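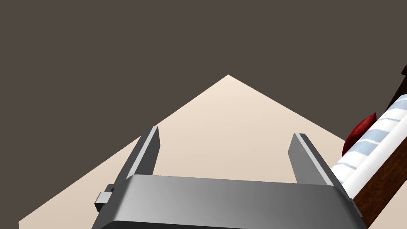
Community Help > Household > Heating and Boilers > Radiators

Radiator in back bedroom cold at the bottom, hot at the top

Posted by Prendgate

We moved in last September and the radiator in the back bedroom has never been right. The top gets hot within ten minutes, but the bottom third stays cold all evening, worst in the middle. The other radiators are fine apart from the one on the landing, which is a bit slow.

I have bled it twice. No air came out either time, just water, quite dark. The boiler pressure is steady. It's a sealed system with a combi, and the radiator is a double panel Pellero that was here when we bought the house. The label on the back says 3852, if that means anything to anyone.

A heating firm has quoted £209 to flush the whole system. I don't mind paying if it needs it, but can I take the one radiator off and clean it myself first? I have done a bit of plumbing - taps, a washing machine - but never a radiator.

Sutter

Bleed it again. Sounds like air.

Notburga Mösli

It isn't air. Air collects at the top, so you would have a cold top and a hot bottom. Yours is the other way up, and with dark water as well it is almost certainly sludge.

You can do one radiator yourself. Turn the heating off and let everything cool. Close the valve at each end. On the lockshield side, write down how many turns it takes to close, so you can open it by the same amount afterwards. Put a washing-up bowl and old towels under one end, hold the valve body still with a second spanner and loosen the union nut slowly. Open the bleed valve and the water will run out faster. Empty the bowl often.

When it has stopped dripping, undo the other end, tip the radiator to get the last of it out, and lift it off the brackets. A double panel is heavy, so have someone on the other side. Plug the ends with rag for the trip through the house - that black water does not come out of carpet. Then run a hose through it outside from both ends until it comes clear. Mine took six goes.

Put new PTFE tape on the tails, refill, bleed, top up the pressure and add inhibitor.

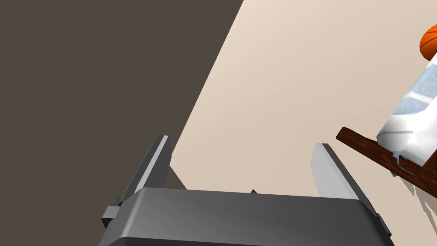
Grandeo says all of that is right, but that the slow one on the landing suggests the sludge has spread, and it would be worth asking the firm whether the price includes a magnetic filter before deciding. If it does, Grandeo would pay it and leave the spanners in the box.

Last updated: September 17, 2020

Contact us | © Community Help | Back to top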